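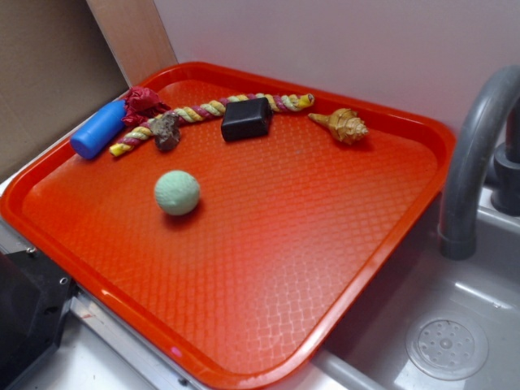 Suha Hourani would not put a puppy in a class before its second round of shots, and she told me so before I had my coat off. She has had the argument many times, usually with breeders, and has come down on the careful side.

I had gone to see her at the hall in Proltbridge where she has taught dog classes since leaving her job at the county shelter. The hall smells of floor cleaner and liver treats. Evening classes start at 6, and people begin turning up a good half hour before that, mostly to talk.

"The first thing I ask is what the dog does between breakfast and noon," she said. "Most people don't know. They're at work. Then they tell me he's chewing the door frame, and I say, well, what else has he got?"

Chewing takes up more of her time than barking or pulling on the leash. She does not think it can be trained out of a young dog and does not try. Her advice is to put out two or three things the dog is allowed to have, put the rest in a closet, and swap them every few days.

"People buy 20 toys and leave them all on the rug. The dog walks past them like furniture. Put one away for a week and it's new again."

She is less sure about rope toys than she used to be. She still uses them for tug, with a person on the other end, but picks them up afterward. A dog left alone with one may pull out threads and swallow them, and she has known two that needed surgery. One of the bills came to more than the owner's car was worth.

Stones are the other thing. Her own dog, a brown mix called Anero, went through a year of picking up gravel on walks. She taught him to trade it for a bit of cheese, and it took most of a winter.

"I was chasing him at first. That's a great game if you're a dog. He'd see me coming and gulp."

A class costs 100 dollars for the full course, and she keeps it small. She has been asked to open a second one in Sondport and has said no twice. The drive is long and she doesn't like the floor there, a polished one that young dogs slide on.

I asked about the owners who drop out. Pauline Birkett, who helps on the door, had told me it was usually the ones with the easiest dogs. Hourani agreed with that.

"They come for 3 weeks, the dog sits, they think they're finished. Then he turns nine months old and I get a phone call."

She takes the call. If there is room she lets them back in at no charge, although she would prefer I didn't make too much of that. By then it was ten to six and a spaniel was already pulling somebody through the door.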